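Wotura's new planner update finally knows when to stop thinking

Posted in October, filed under Software

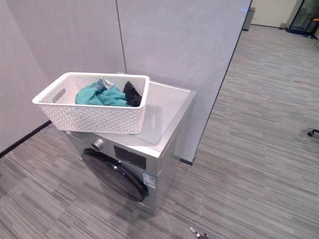 I've been waiting on this one for a while, so forgive me if I gush a little. Wotura pushed out version 7 of its task planner this week, and the big change is in how it handles laundry jobs (yes, laundry, which is still the thing that makes grown engineers put their heads on their desks).

If you've used the older releases you know the problem. You'd ask for a load to be put in the washer, the planner would work out a lovely long sequence, and then it would throw the whole thing away the second one shirt shifted in the basket. Then it would plan again. And again! I once went and made a sandwich while version 6 made up its mind about a sock.

The new release splits the job into 3 layers. The top one keeps the order of things: open the door, move the clothes, close the door, set the program. The middle one picks which garment to go for next, and the bottom one handles the grasp itself. When a shirt slides, only the bottom two get recomputed and the top one just carries on. It sounds obvious when I write it down like that, but getting the layers to agree on what counts as "changed" took the team most of the summer.

I talked to Jayson Buenaventura, who leads planning at Wotura, and he was pretty frank about it. "We kept tuning the grasp code and the grasp code was fine," he told me. "The planner was panicking over stuff it should have ignored." They ran 756 simulated loads before they let it near a real machine, and he says the leftover failures were mostly dark clothes bunched up together, where perception can't decide if it's looking at one thing or two.

That's the part I'd keep an eye on. The perception module still comes from Hirano, and it hasn't changed in this release. So if your robot has trouble telling a black T-shirt from the black T-shirt under it, version 7 won't save you. It'll just fail a lot faster (which I'd still take, to be fair). Jayson says a joint fix with Hirano is planned but he wouldn't give me a date, and I did ask twice.

There's also a new replay viewer, and I love it. You can scrub through a run and see why the planner chose what it chose, with the options it turned down listed next to it. The folks at Barkell have been using the beta for over 2 months and told me they've pretty much stopped reading raw logs. I'm jealous. My evenings are still mostly raw logs.

One thing to watch if you're upgrading: the old config files load without complaint, but the retry limits get reset to the defaults. Check those before you run anything overnight. The Lirnodberg plug-in needs a rebuild too, and the instructions for that are in the release notes, down near the bottom where I missed them the first time.

The update is free for anyone already on version 6. Older installs have to go through 6 first, and I'd set aside an afternoon for it.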